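Lecture 6: Behavior Cloning in Simulation
Notes by Leonardo Ferri

6.1 Setup

We train a policy that maps observations to actions by supervised regression on demonstrations. The task is tabletop sorting: one arm, a gripper, small cubes, open boxes. All results in this section come from the Vungate simulator. Hardware is covered in Lecture 9.

The data set has 600 demonstrations, recorded by teleoperation. Each is stored as a sequence of pairs (o_t, a_t), where o_t holds the camera view and the joint angles, and a_t is the commanded change in gripper pose plus an open/close value.

6.2 Why the approach phase is hard

Most of the loss is spent on long free-space motion, where small errors do little harm. The steps that decide success are the few just before the fingers close. An offset of half a cube width is enough to miss the grasp or push the cube away. In the state below, the gripper points down with its tips just to the right of the yellow cube, and the policy still has to correct sideways before it descends. 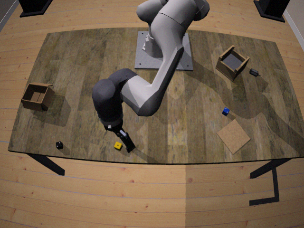

6.3 Action chunking

Instead of one action, the network predicts the next k actions and executes them in order. This cuts the number of decisions per episode by a factor of k and limits the build-up of error between decisions. The cost is slower reaction: within a chunk the policy is open loop.

We compared k = 1 and k = 17 on 100 held-out starts, with the same network and the same training seed (1388). The longer chunk gave smoother approaches and fewer stalls above the cube. It also did worse when a cube was nudged mid-chunk – expected, given the open-loop execution.

Valentini's variant overlaps the chunks and averages the predictions for each time step, with older predictions weighted less. Derive the weights for k = 4 before the lab.

6.4 Reading

Course reader, chapter 5. Skip the section on inverse dynamics.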